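Cistside Residence Laundry Room: Storage and Return of Shared Clothes Hangers
Student Project Report
Submitted by Keith Pilkington
Course: Facilities and Household Services, Project Module
May 29, 2019

Summary

This report examines how shared clothes hangers are stored, borrowed and returned in the ground floor laundry room of the Cistside student residence. The work was carried out over one term at the request of the residence office. The aim was to reduce the time spent untangling hangers at the sorting table and to recommend a form of storage that residents would use without instruction. Three methods were compared: the open basket now in use, a fixed wall rail, and a divided box. The wall rail is recommended for the main stock, with the basket kept for hangers awaiting sorting.

1. Background

Cistside provides wire hangers free of charge to all residents. They are purchased from Skundex in mixed lots and kept in the laundry room beside the dryers. Residents take what they need for shirts and other items that are not folded, and are asked to bring the hangers back when they next do a wash.

The residence office holds a record of 1503 hangers purchased since the present supply began. No record is kept of losses. An earlier student report, prepared for the Dosemley building, dealt with detergent and lost socks and mentioned hangers only in its appendix. That appendix noted that returned hangers were "generally left as found," and the same may be said of Cistside at the start of this project.

2. Scope

The project covered the storage and handling of hangers within the laundry room only. It did not consider hangers kept in bedrooms, the quality of the hangers themselves, or whether residents should be charged a deposit. The last of these was raised in two conversations with the residence office and is outside the remit of a student project.

3. Method

Each storage method was tried for a period of 4 weeks. At the close of each day the returned hangers were separated and hung on a portable rack, and the time taken was written on a sheet kept at the table. The same person did this work throughout in order to keep the times comparable. A short questionnaire was left near the dryers, and 15 residents completed it.

The wall rail was installed by the building technician at standing height - somewhat lower than first planned, after one respondent pointed out that the original position could not be reached by everyone. The divided box was made from a shelving carton with cardboard partitions. It had to be repaired twice.

4. Findings

4.1 Open basket

The basket is liked by residents. It takes one movement to return a hanger and no attention. Respondents described it as "easy" and "always there." It was also the slowest method at the sorting stage by a clear margin. Wire hangers dropped in from different directions pass through one another, and a person lifting one hook will often raise several hangers with it.
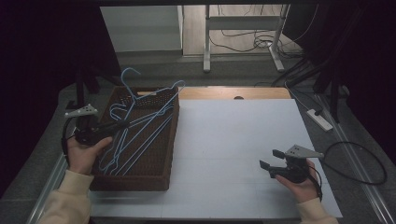

Most of the sorting time under this method went to separating hangers and very little to hanging them up. Pulling harder made matters worse and bent several shoulders out of shape. The most effective technique was to hold the pile down with one hand and draw a single hanger out by its long bottom bar, hook last. Tipping the whole pile onto the table was also tried. It spread the hangers out but did not free them, and those at the edges tended to slide to the floor.

A low-sided basket has one further drawback. Hangers that lie across the rim catch on sleeves and on the handles of laundry bags as people pass.

4.2 Wall rail

Sorting time fell sharply once the rail was in place, as most hangers were already separate when they were collected. Compliance was good but not complete. Some residents hung several hangers on one hook, and others left theirs on top of the dryers, particularly in the evening when the room is busy. The rail was full by the second week and a longer one would be needed for permanent use.

4.3 Divided box

The box gave the least satisfactory result. Residents were unsure which way the hooks should face, and a printed label did not settle the question. Two respondents believed the compartments were assigned by floor.

5. Recommendations

It is recommended that:

The wall rail be made permanent and extended to the corner of the room.

The basket be kept on the sorting table for hangers still to be separated, and emptied daily.

Hangers be laid in the basket with all hooks at the same end. Where this was done during the trial, even by only some of the residents, the pile came apart more readily.

The divided box be withdrawn.

Bent hangers be set aside in a separate bag and reviewed each July, when the building is at its quietest.

6. Cost

The longer rail and its brackets fall within the minor works allowance. The Javier catalog lists a suitable rail in white or gray finish, and either would match the existing fittings. No purchase of new hangers is proposed. Should the total in the building ever approach 2000, a second rail would be required on the opposite wall, where a notice board is presently mounted.

7. Limitations

The questionnaire sample was small and was made up of residents who happened to be in the room. Times were recorded by hand to the nearest minute. The trial of the box overlapped with the examination period, during which fewer loads were washed, and its results should be read with that in mind.

Appendix A: Questionnaire wording
Appendix B: Daily timing sheets
Appendix C: Rail position and bracket spacing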